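How do robots learn to fold?

Think about the last time you put a coat away. You probably did it without thinking at all! For a robot it is dreadfully hard – cloth flops and bunches, and it never lands the same way twice.

So at Astden, Dzifa Appiah and Lech Piątek don't write the robot a long list of rules. They give it examples. Dzifa guides the two arms through the job, and a computer remembers every little move the arms make and everything their cameras see. One turn like this is called a demonstration (a long word for "showing how").

One demonstration is never enough, just as you didn't learn to tie your laces in one go. Lech likes to have 600 of them, with the cloth crumpled a different way each time. Some go wrong, and he keeps a few of those too, so the computer can learn what a muddle looks like.

After all that practice, the robot has a go by itself, and everybody in the room goes rather quiet.
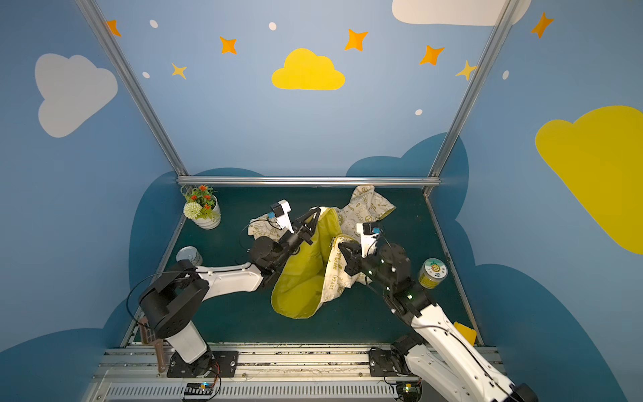
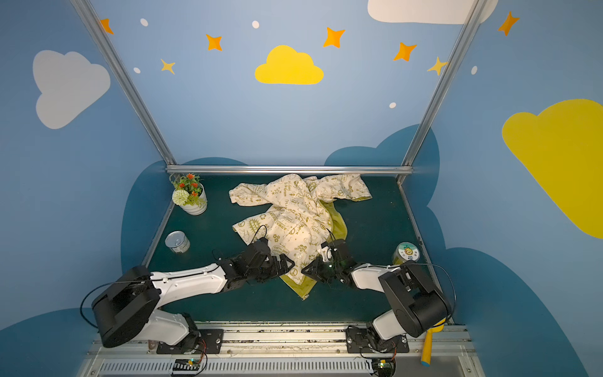
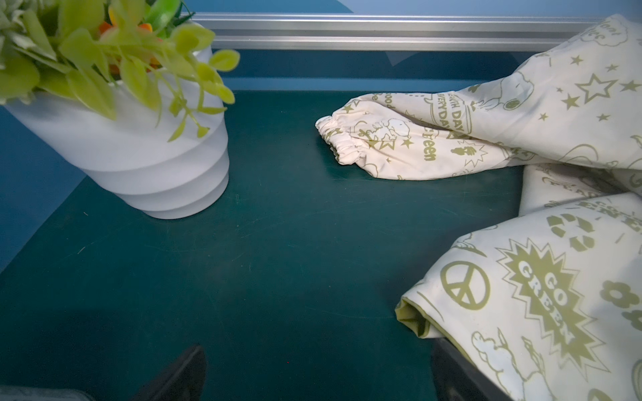 Green printed cloth at the robot's workplace. The last picture is the view from a camera on the robot itself.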